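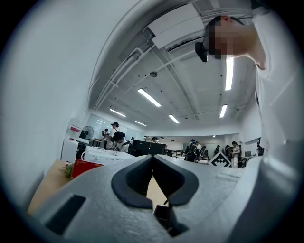 We have finally moved, and I can type this from a proper table! The Fematau repair evenings opened in their new room on 01/05/2023, and I went along early to help set things out and ended up staying until the doors were locked.

If you came to the old place on Joubert Street you'll remember the one bulb over the sewing corner and everybody squinting at their zippers. The new room has long fluorescent lights all over the ceiling, beams and pipes showing, plenty of white wall, and a whiteboard that Pravesh Masilela has already claimed for the waiting list. There's an electric fan too (we fought over who got to sit near it), and I'm very pleased with the little green plant on the wooden table – please water it if you're in before me.

Kimutai Rugemalira did toasters and lamps, Wian Khumalo did anything with a hem, and I mostly made tea and looked for the small screwdrivers. We got through more than I expected for a first night. A radio that Pieter Ngubane has been carrying to every session since October is playing again, and he left it on at full volume so we'd all know. Two kettles and a hair dryer are still waiting for parts.

The rent is 100 a month more than we were paying, so the tin by the door matters a bit more now. It stands at 1,406 after the spring sale, and Teguh Latuheru says that will cover the shelves we want for the back, with some left over for thread and fuses.

Next session is in two weeks, doors at 4, and we take the last repair an hour before closing. Bring the thing, bring its cord, and bring the manual if you still have it. Parking behind the Sosa bakery is fine in the evenings – just leave their loading bay clear.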